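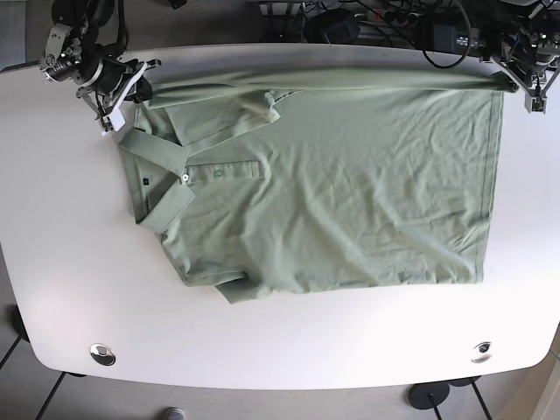
Flosier is a two-arm garment handling kit sold by the automation firm Zomar and used mainly for folding shirts, towels and similar flat textiles on a table. It is supplied as a pair of robot arms with grippers, a control computer, a set of wrist cameras and a software package containing prepared folding routines. The kit belongs to the class of bimanual systems, in which both arms work on the same object. In the side fold of a polo shirt, for instance, the shirt lies sideways and face up, the short sleeve is tucked inward, and the two grippers hold the opposite ends of the folded band along the top edge so that it stays straight across the table. Zomar markets the kit to small laundries, rental clothing services and training institutions. It is not certified for use in public areas.

Contents

Background
Design
Grippers
Software and routines
Setup
Trial at Riihimäki
Purchase and rental
Reception
Limitations
See also

Background

Zomar began as a supplier of conveyor parts and entered the textile market through a repair contract with a linen service in Saltow. The service sorted its flat linen by machine but folded shirts by hand, and it asked Zomar whether a pair of arms could be placed at an ordinary work table. The first version was built for that customer alone and carried no product name. The name Flosier was adopted when the firm decided to offer the same arrangement to other buyers, and the kit was placed on general sale in March.

Early units shared one controller between both arms. This arrangement was dropped after customers reported that a fault in one arm stopped the other in mid-fold and left the garment hanging. Units now on sale have a separate controller for each arm, with a third computer running the routines.

Design

The arms are black, with white side plates fastened by small black screws along their inner faces. They are installed facing the operator's side of the table and reach across it from left and right. Cables run along the outside of the arms and are gathered behind the table, where the power supplies and computers are normally kept. Zomar sells a closed cabinet for this equipment as an option, though many buyers leave it on an open shelf.

No table is included. The manual asks for a smooth, light-colored, matte top with rounded corners, on the grounds that sharp corners catch hems when cloth is dragged. Ordinary office tables with cable openings are accepted, provided that the openings lie outside the folding area or have a closed rim. Glossy tops are discouraged, as reflections from ceiling lamps can be read by the software as pale cloth.

Grippers

Each arm carries one gripper with two fingers. The fingers are curved and taper toward the tip, with holes through the body that save weight and allow accessories to be bolted on. A separate pad is fitted to the end of each finger. The pads are treated as wearing parts and may be changed by the operator with a hand tool. They are sold in two finishes, one for knitted cloth and one for woven cloth, and the manual warns against mixing the two on a single gripper.

The usual way of picking up a garment is the edge pinch. The fingers open, come down on either side of a fold or raised edge, and close. Where no raised edge exists, the routine first pushes the cloth a short distance along the table
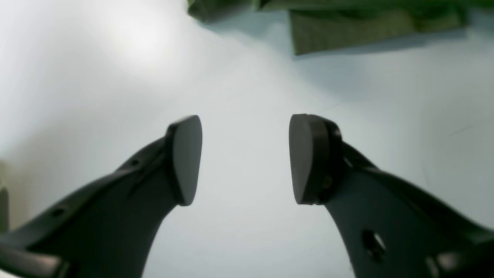

so that a ridge forms ahead of the fingers, and the pinch is then made on the ridge. Knitted shirts form a ridge easily. Starched or heavily pressed items do not, and for these the operator is advised to leave one corner turned up when placing the item on the table.

Grip force can be set in four steps. The lowest is intended for thin linings and the highest for bath towels and sweatshirts. The setting is stored with each routine, and changing it requires the supervisor password. In the first release this password was the same on every unit, a point later corrected by a software update.

Software and routines

The software is divided into a recorder, a library and a runner. The recorder allows an operator to guide the arms through a task by hand and save the motion together with the camera views. The library holds finished routines, and the runner selects and carries them out. A routine may be made of several steps, each with its own starting condition. If the condition is not met, the arms withdraw and a prompt appears on the operator's screen.

The standard library covers 13 garment and linen types, among them the short-sleeved polo shirt, the T-shirt, the hand towel, the pillowcase and the dish cloth. Trousers were added after the general release. Long-sleeved shirts with buttoned cuffs are listed as experimental and are switched off by default.

Collars are handled by a separate step, which can be attached to any of the shirt routines. It checks whether the collar is open or standing and, if necessary, asks the operator to press it down. The arms do not fasten buttons.

Setup

Installation is carried out by Zomar or by a trained customer and ordinarily takes one working day. The arms are bolted down first, the cameras are then aligned with a printed board, and a test cloth is used to confirm the height of the table. The test cloth is supplied in a single plain color. Customers have asked for a patterned one, which the firm has declined to provide.

Crumpled starting positions are permitted in the later routines. In these cases the cloth may be dropped near the front edge of the table in any state, and the arms spread it before folding begins. Spreading is by far the slowest part of the process, and most sites prefer to lay garments out by hand.

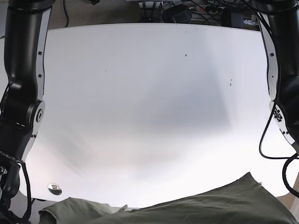
Minttu Halonen, writing in a trade newsletter, has questioned whether spreading should be offered at all in its present form. In her view a customer who buys the kit for crumpled laundry will be disappointed, while one who accepts laying out by hand "will wonder why the longest chapter of the manual is about something they have turned off." Halonen recommended that Zomar sell the spreading routines separately and lower the price of the base kit. The firm has kept them in the standard package and has since shortened the chapter.

Trial at Riihimäki

The best documented use of the kit is a trial held at a training workshop in Riihimäki under the direction of Impi Lappalainen. The workshop operated one Flosier kit at a single table and folded 700 items in the course of the trial, most of them shirts and towels from its own stores. Trainees placed the items and removed them when folded. A log was kept of every stop.

Lappalainen's report found that the greater part of the stops had causes outside the arms themselves, such as a garment placed too close to the edge, a forgotten hanger loop or a lamp moved during cleaning. Heavy, soft fabrics caused fewer missed grips than had been expected. Thin sports shirts caused more, often by slipping out from between the pads as the arm lifted. The report also noted that trainees soon learned to lay out shirts in the way the routines preferred, and that the later results were therefore better than a new user should expect.

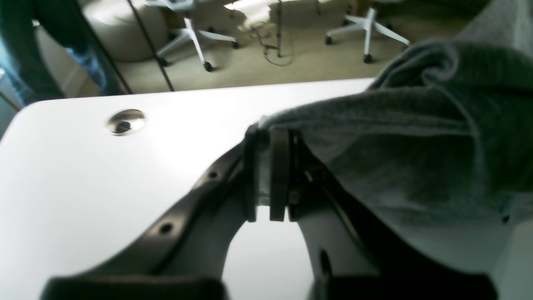

Gray cloth held at the fingertip pads of a gripper.

The workshop kept the kit after the trial and now uses it in an introductory course on industrial handling. The folding log is available on request from the workshop office, in Finnish only.

Purchase and rental

The kit may be bought outright or rented. Rental contracts run for a minimum of four months and include replacement pads, remote support and one service visit. Transport is charged separately. Purchased units carry a warranty on the arms and controllers, while pads, cables and cameras are excluded. Zomar accepts returned kits and resells them with the earlier customer's routines removed.

A smaller package consisting of the grippers and software alone is offered to customers who already own suitable arms. Buyers of this package must have their installation approved before the runner is unlocked, and approval has been refused where the arms could not reach both side edges of the table.

Reception

Reviews of the kit have been moderately favorable. Writers have praised the recorder, which is regarded as easy to learn, and the availability of spare pads. Criticism has centered on speed, the amount of exposed cable behind the table and the quality of the English manual, parts of which still refer to the shared controller of the early units. Laundry operators have also observed that a practiced worker folds a shirt faster than the kit does. Zomar has not disputed this and presents the kit as suited to long, steady runs of similar items.

Limitations

The kit does not sort, count or stack garments, and finished items must be taken away before the next is placed. Dark cloth on a dark table is not supported. Items wider than the reach of the arms, including double sheets, cannot be folded. Damp cloth is excluded from the warranty terms for the grippers.

See also

Bimanual manipulation
Flatwork folder
Industrial laundry
Robot end effector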